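ワムットウッド、シミュレーション厨房での配置計画手法を公開 実機データ100件の追加で成功率が改善

2023年10月13日

ロボット向け学習ソフトウエアを手がけるワムットウッド(Wamatwood)は、厨房内の物体操作を対象とした方策学習の手法「Leone」の評価結果を公開した。レンダリングした仮想厨房で生成した操作軌跡を主な学習データとし、実機の軌跡を少量だけ加える構成をとる。同社によると、実機データのみで学習した方策に比べ、未知の配置に対する把持から収納までの成功率が上がった。

家庭や業務用の厨房では、瓶や調理器具の位置が作業のたびに変わる。実機の遠隔操作だけで配置の違いを網羅しようとすると収集に時間がかかり、物体の初期姿勢も操作者の並べ方に偏りやすい。Leoneはこの偏りを減らす目的で、初期配置の生成と軌跡の選別を一つの工程にまとめた。

手順は三段階に分かれる。まず、カウンター、棚、扉などの固定物について寸法と表面の質感を変えた厨房モデルを用意する。次に、操作対象と周辺物の位置、向き、直立か横倒しかの別を無作為に決め、物理計算で静止状態に落ち着かせる。最後に、少数の手本軌跡を対象物の座標系で区間ごとに切り分け、新しい配置に合わせて変換したうえで再生する。対象物が目標領域に入り、かつ周辺物が所定の距離以上動かなかった試行だけを学習に残す。

今回の評価では2000通りの初期配置を生成し、再生の結果、1717件の軌跡が選別条件を満たした。除外された試行の主な要因は、棚の縁への接触と、横倒しの物体を持ち上げる際の姿勢のずれだった。後者については、把持点を物体の重心側に寄せる補正を8月の版から導入している。補正を入れる前の版との直接の比較は今回の報告に含まれていない。

方策は画像と関節角を入力とし、短い時間幅の動作列をまとめて出力する。画像入力は複数の視点を使い、学習時には照明、材質の色、視点の位置に小さな変動を与える。カメラ画像は縦横比を保ったまま正方形に収め、上下の余りを黒で埋めてから符号化器に渡す。画像を引き伸ばさないため、視点ごとに画角が異なっていても物体の形状は歪まない。

実機側のデータは、ヴトホルム(Wutholm)の試験施設で収集した100件の軌跡を用いた。シミュレーションと実機のデータは学習の各バッチで一定の比率になるよう混合する。比率を固定しない条件では件数の多いシミュレーション側に学習が偏り、実機で棚の奥行きを短く見積もる傾向が出たという。

評価は300回の試行で実施した。操作対象には円筒形の容器と瓶を含み、学習時に使わなかった配置を選んでいる。 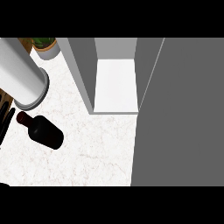
成功の判定は、対象物が指定の区画内で静止し、グリッパーが離れた時点で行う。途中で落下した場合や、周辺物を倒した場合は失敗として数えた。混合データで学習した方策は、実機データのみの方策を直立物、横倒し物の双方で上回り、差は横倒し物で大きかった。一方、シミュレーションのみで学習した方策は把持までは安定していたものの、手を離す段階での失敗が目立った。同社は、接触時の摩擦の設定が実機と合っていないことを原因の一つに挙げている。

物体同士が密着している配置では、三つの条件のいずれも成功率が下がった。手本軌跡の変換は対象物の周囲に指が入る隙間を前提としており、先に隣の物体をよける動作は生成できない。透明な容器や液体の入った容器も今回の対象から外れている。

計算面では、軌跡の生成と選別を並列に実行できるため、厨房モデルを追加した場合も既存データを作り直す必要はない。配置の乱数と選別の判定結果は軌跡ごとに記録され、条件を変えて再選別することもできる。

同社は配置生成の設定ファイルと選別済みの軌跡を、研究用途に限って提供する。学習済みの方策は公開の対象に含めない。次の版では、密着した物体を扱うための押し動作を手本に加え、共同開発先のエラード(Elard)が持つ別形式のグリッパーで同じ評価を行う予定としている。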